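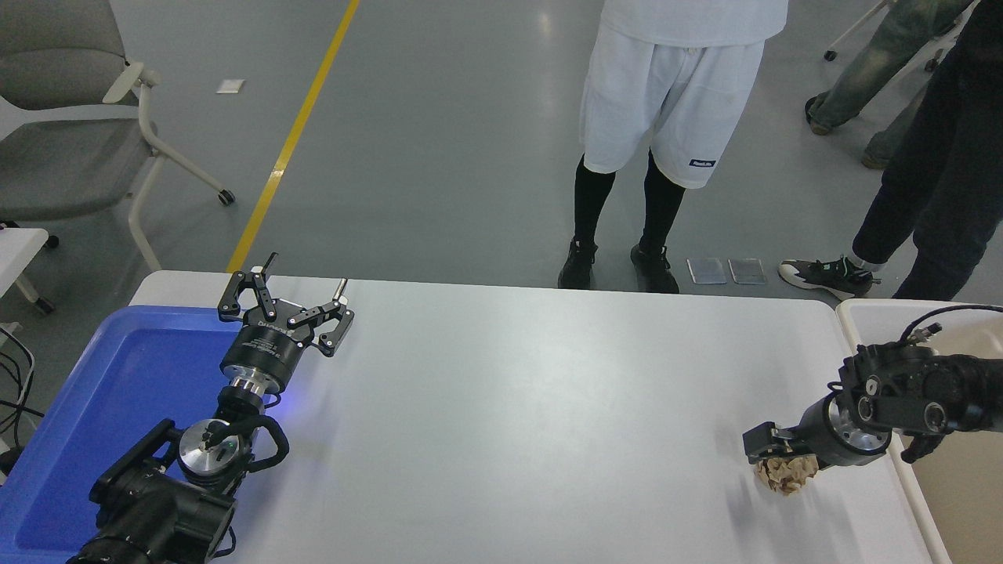 A white table with a blue tray at the left.

7/12/21

The Kastetti Reading Circle has completed its seventh season, and as its recording member I have been asked to set down an account of the year's reading and of the changes agreed for the next. Members who were present will know most of what follows. It is written chiefly for those who joined after March and for the several former members who still follow these pages from a distance.

The season was given over to a single long book, the family chronicle known to all of us as "Nisbet," which runs to 449 pages in the edition the Circle purchased. The choice was not unanimous. Brunello Farina had proposed a season of short works, on the grounds that attendance had fallen whenever a book required more than two meetings, and his proposal was supported by Elfriede Dreßler. The longer book was carried by a narrow vote, and it was agreed that the reading would be divided by chapter and not by page count, so that no meeting would end in the middle of a conversation between characters. This had been a source of complaint in the previous season.

Attendance held better than Mr. Farina had feared. The first two meetings were devoted to the opening chapters, which concern the purchase of a mill and the marriage of the elder daughter. Opinion was divided on the mill. Ms. Dreßler found the passages on water rights tedious and asked that the minutes reflect this. Knut Gerlach, who grew up beside a working mill, considered them the best writing in the book and brought a drawing of a sluice gate to the second meeting. The drawing has been kept with the Circle's papers and may be consulted on request.

The middle chapters presented greater difficulty. The author introduces a second family with nearly the same surname as the first, and three of the sons are named for their fathers. Ingeborg Kohlhase prepared a family tree on a large sheet of paper, which was brought to every meeting from then on and corrected twice. I would recommend that a similar sheet be prepared at the start of any season in which the book covers more than one generation. Members should write on it in pencil only.

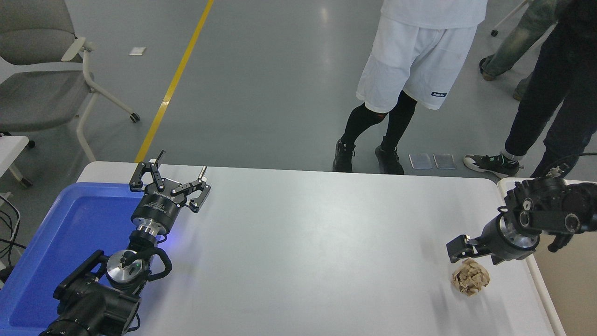

The practice of reading aloud was resumed at the fourth meeting after a long absence. Each member present read a passage of his or her own choosing, with a limit of two pages. Gisela Kohlhase read the letter from the younger brother, in which he asks for money and describes a dinner he has plainly not attended. It was generally felt that the letter was much funnier when heard than when read in silence, and several members said they had missed the joke altogether. The reading aloud will continue next season. Those who prefer only to listen are welcome to do so, and no explanation will be required of them.

A word should be said about the ending, without revealing it to those who have not finished. The Circle did not reach agreement. Mr. Gerlach held that the final chapter belonged to a different and lesser book. Ingeborg Kohlhase argued that the sale of the house had been prepared from the first page, and she cited the remark about the roof in chapter one. My own view is closer to hers, although I would have been glad of one more scene between the sisters. The discussion ran well past the usual hour and was resumed on the sidewalk.

The following matters were settled for the coming season.

The Circle will read two books in place of one. The first is "Atura," a novel of just 200 pages, and it should be finished before the winter recess. The second will be chosen from titles submitted in writing. Each member may submit one title, with a short statement of no more than a paragraph. Titles already read by the Circle within the past three seasons will not be considered.

Refreshments will again be provided by members in turn. The coffee will be the Brivari, as before. Ms. Dreßler's request for a second kind of tea was approved.

Borrowed copies of "Nisbet" are to be returned to Gisela Kohlhase. Four remain outstanding. Members who have written in the margins of a borrowed copy are asked to erase their notes where possible, with the exception of the notes on page 200 of the green-covered copy, which the Circle voted to preserve.

Finally, several readers have written to ask whether the old season reports, which go back to 2000, will be made available here. I have begun to type them out. The early ones are handwritten and the spelling of certain authors' names is uncertain, so progress will be slow. The reports for the first two years should appear before the recess, and corrections from anyone who attended those meetings would be received with thanks.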